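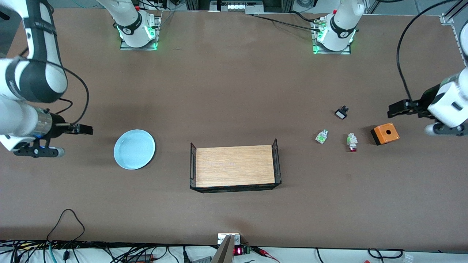 Figure 4. The two-arm workcell with the tray, plate and small switch parts on the table.

3.2 Equipment Planning and Cost

The workcell in Figure 4 was planned as a shared bench for the Clasley study. The arms took up most of the capital budget, and their price was fixed by a quote before we began. This section covers the items that were left to us: grippers, cameras, cabling, work materials and spare parts.

We asked two suppliers, Brornton and Skirer, to quote on the same list. Brornton offered a lower price for the grippers but charged separately for mounting plates and cable sets. Skirer included both. Once these extras were added, the totals were close, and we chose Skirer for its shorter delivery time. The order for grippers and camera mounts came to 4000 dollars per arm. A further 1181 dollars went to cables, connectors and a bench power supply, none of which had been listed in the first draft of the budget.

Cabling was the item we planned worst. Each arm has a camera mounted under its gripper, and the cable has to leave enough slack for the wrist to turn. Our first estimate used the straight distance from the base to the gripper. We had to reorder longer cables in October, and part of the bench time set aside for setup was lost. Labs working from a similar plan should measure cable length with the arm in its most extended pose and enter cables as a separate line.

The work materials cost very little. The wire-mesh tray, the plate and the small push-button parts can all be replaced from a general supply catalog. We still recommend buying several sets at once. Parts from a later batch may differ slightly in size, and this makes it hard to compare early and late trials.

Table space should also be settled before the arms are ordered. Ermanno Morelli drew the layout at full scale on paper and marked the reach of both arms. The drawing showed that our original table was too narrow, and a wider one was bought from Hämmerli. Nesma Lamrani kept the purchase records used in this section. Staff time for assembly and calibration was logged separately and is not included in the amounts given here.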